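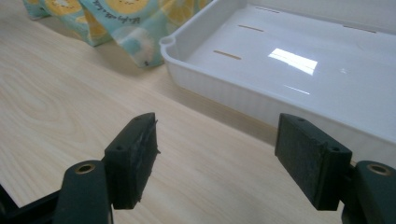
Our group got the job of writing the pad-check rule for the hand-held grippers, and I figured it would take one afternoon. It took most of May! The old checklist from Dillivgate only said "inspect fingers before use," and everybody read that differently (I mostly glanced and moved on). So what counts as worn? The left pad has a frayed right edge with little flaps of rubber sticking out, and under the old wording Ratih would pass it and I would too. Under ours it fails – any loose flap on a pad means swap it before you record.

By Syafiqah Wijaya, May
3 min read

We tried the draft on 208 logged sessions, and Theophilus and I marked them separately. We disagreed a lot on "rough" and hardly ever on "torn," so "rough" got cut. Pads also get changed after up to 400 grasps now, torn or not. Ilham thinks that's too generous and wants 253, and we still haven't settled it. Next Thursday we go over the storage section, which is a mess.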